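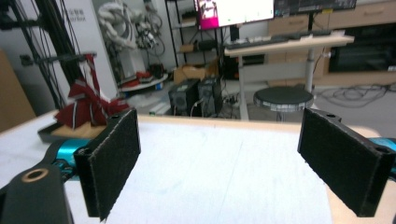
Ivis Hand-held Gripper
Data collection tool for manipulation research

Overview | Method | Results | What is delivered | Maintenance | Ordering

The Ivis is a two-finger gripper which a person carries in the hand. The person does the task directly, for example folding a cloth or placing a part on a tray, and the tool records what the fingers do and what the camera sees. From these recordings a control policy is trained, and the policy then runs on a robot arm that has the same fingers and the same camera position.

We developed the tool in Hirkthorpe for our own study and we now supply it to other groups. The study was led by Vojtěch Vondráček. The mechanical part is the work of Tapio Manninen, and the software is maintained by Nanna Egilsson.

Method

The question of the study was simple to say: does the surface of the finger matter when the demonstrations are made by hand and the execution is made by an arm? A human operator corrects a slipping object without thinking. He squeezes a little more, or he turns the wrist. The camera records the correction only partly, so the policy learns a motion but not the reason for it. When the arm repeats the motion with a hard, smooth finger, the cloth slides out.

We compared two finger surfaces, bare plastic and a textile pad. Everything else stayed the same: the shape of the finger, the opening of the jaws, the camera, the table height and the training settings. The task was to pick up a crumpled cloth by one corner and lay it flat on the table. The cloth was thrown down again by hand before every attempt, so no two starting positions were equal.

For each surface we recorded 1000 demonstrations. Demonstrations in which the operator touched the cloth with the free hand were removed and recorded again. Igor Dvořáček checked the recordings and did not know which surface was planned for which training run.

Results

Each trained policy was given 486 attempts on the arm. An attempt was counted as good when the cloth lay on the table with all four corners visible and no second grasp had been needed.

The policy trained and executed with the padded fingers was clearly better than the one with bare fingers. The largest part of the difference came in the first moment after the grasp, when the arm begins to lift. Later in the motion the two policies failed in similar ways, mostly because the wrong corner was chosen. A pad does not help with this.

We also exchanged the fingers, so that demonstrations were made with pads and the execution with bare plastic. This was the weakest combination of all. For this reason we advise customers to use the same surface on the hand tool and on the arm, and to change both on the same occasion.

Please consider the limits of the result. We tested one task, one kind of fabric and one arm. For glass, metal and wet objects we have no measurements, and Crisóforo Quezada, who repeated part of the work at Agudelo, found that with thin paper the pads brought no advantage.

What is delivered

Hand-held gripper with two padded fingers
Second pair of fingers for mounting on the arm, padded
One pair of bare fingers for comparison
Spare pads, 50 pieces
Camera holder with fixing screws
Calibration board
Recording software and the training settings of our study

The camera itself is not included. The adapter plate for the arm is ordered separately, please tell us the flange type.

Maintenance of the pads

The pads are a wearing part. After longer use the fibres at the edges come loose, and this is normal. Single loose fibres had no influence in our tests. A pad should be changed when it lifts from the finger at a corner or when the finger surface can be felt through it.

Remove the old pad slowly, starting from the tip. Clean the finger with alcohol and let it dry before you put the new pad. Press it for one minute. Do the calibration again after every change, also when only one side was replaced, because the closed position moves a little.

Do not wash the pads. Dust is removed with adhesive tape.

Using older recordings

Recordings made with the previous model, Waltotia, can be opened in the present software. The jaw opening was stored there in another unit and is converted when the file is loaded. We do not recommend to mix both models in one training set, as the fingers of the Waltotia were shorter.

Ordering

Delivery time is 9 weeks from the written order. Universities can ask for a loan unit before they decide. The raw recordings of the study are sent on request to any group, also without purchase; write to Nanna Egilsson and mention which surface you need.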